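Can it put the shopping away yet

Quick one, written on the train back from Dradgate with a dying laptop. Two percent of you will care about this and you know who you are.

So the question I get asked most, by my mum, by the bloke who does our boiler, by everybody at my sister's wedding. When can I have one that does the housework. And my answer for years has been a sort of shrug and "ask me again later". Well it's later. Went up on Monday to have a proper look at where the arms have got to, on the dullest jobs I could think of. Putting shopping away. Clearing a table. Wiping up after.

No backflips. No dancing. I don't need a thing that dances, I need a thing that deals with the biscuits.

Biscuits is a good place to start as it happens. A packet of biscuits is a horrible object. Shiny, so the light goes all over the place when it moves. Wrinkly, so the pattern on it never looks the same twice. Squeeze it too little and it slides, squeeze it too much and you've made crumbs. And the wrapper gives before the thing inside does, so what your fingers feel first isn't the biscuit at all, it's just plastic folding up. You and me sort that out without thinking, half asleep, with the kettle on. A pair of stiff fingers has to get it from somewhere else - from the motor, or from the camera on the wrist, or from somebody having shown it the same thing over and over till it sticks. 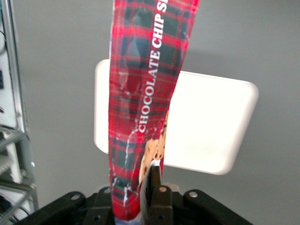

Grip is mostly solved, people tell me. I don't think it is. Grip on a box is solved. Grip on a mug, pretty much. Anything that crumples is still a bit of a lottery and I'd want to see it done on a wet worktop, in a bad light, with a child running past, before I used the word solved about it.

Brian Kombo disagrees with me on this. He runs the Hallbridge meetup and has been at it far longer than I have, and his line is that crumply things are easier because they're forgiving. A hard object in slightly the wrong place pings off across the room. A bag just squashes and comes along. Fair point. I've gone back and forth on it. I think he's right about picking up and wrong about putting down, becuase a bag that's been squashed one way doesn't sit the way you expected when you let go.

Putting down is the bit I'd watch if you ever get the chance to see one of these going. Everybody watches the grab. The grab gets the applause. But housework is nearly all putting down. Plates in the rack, tins on the shelf, socks in the drawer, and every one has to end up somewhere sensible and the right way round and not on top of something else.

OK next thing. Mixed stuff. This is where I get grumpy about the videos that go round, because it's always one kind of object, in a nice row. Nobody's kitchen is like that. Mine this morning had a bread board, a cloth, half a lemon, a phone charger and a letter from the council on it. You want a machine that takes things as they come - something round that rolls, something long and flat, something soft. Each wants a different approach. You come at a bottle across its width or you chase it round the table. You come at a tray by the rim, if there's enough rim to get hold of, and from straight above you've got nothing. A sponge you can grab pretty much any old how.

And then two arms or one? I used to be firmly in the one arm camp. Cheaper, simpler, less to bang into itself. I've changed my mind. Try unloading your own shopping with one hand behind your back, I did it on Sunday evening... wait no, I did it last week some time, anyway it took ages and I dropped the butter. One hand holds, the other one does. One steadies the tray while the other one loads it. Reach as well, a thing on the far left is nowhere for an arm that lives on the right.
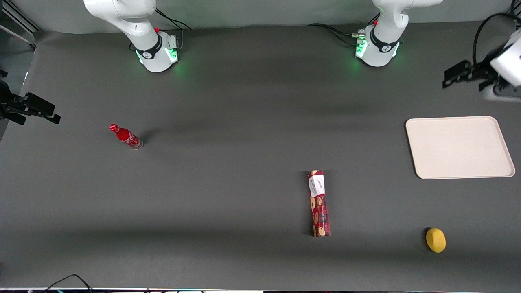

Speed. They're slow. People who sell them will say speed doesn't matter since you'll be out at work, and I sort of buy that for the washing up. I don't buy it for a shop floor. There's a little packing firm in Dradgate, Wurnasmont, who do gift hampers, and they had a look at arms back in May and sent them packing (sorry). Their problem wasn't that the arm couldn't do a hamper. It was that it took 5 minutes over a job one of their regulars does while talking about her holiday. And then the customer changes the jam and you're teaching it all over again.

That last bit has got better, mind. Changing the jam used to mean getting an engineer in. Now more and more of it is somebody showing the arms what to do a good many times and the software working out the general idea. Koivisto, the outfit my mate at Hallbridge swears by, reckon a new item is an afternoon. I'd say an afternoon if it's a new tin. If it's a new bag, bring sandwiches.

What I'd trust one with at home today, then, if you gave me one and a big enough table:

Clearing a table onto a tray. Yes, with me in the room.
Putting tins in a cupboard. Yes if the cupboard's open already.
Wiping a flat surface. Yes, badly, corners missed, same as my teenager.
Putting biscuits away in one piece. Most days.
Glasses. No.
Anything hot. No no no.
Folding a fitted sheet. I can't do that either.

Money wise I'm not even going to go there, it's daft money, and then there's where you'd put it. Our kitchen is 2 metres across at the wide end. The arms need bolting to something and the something has to be sturdy, and I've got a drop leaf table from my nan.

Longer term I do think it comes. Not as a butler. More like a dishwasher, a big lump in the corner that does three or four jobs and you arrange your life a bit round what it's bad at. We did exactly that for dishwashers, we stopped buying the plates that didn't fit. I can see us buying biscuits in boxes for the same reason.

Brian's doing another evening at Hallbridge, 6 o'clock start, doors whenever he finds the key. He wants people to bring an awkward object from home. I'm taking a bag of frozen peas, already opened, with the clip on.

Laptop's on its last legs. Comments are open, will fix the typos tommorow.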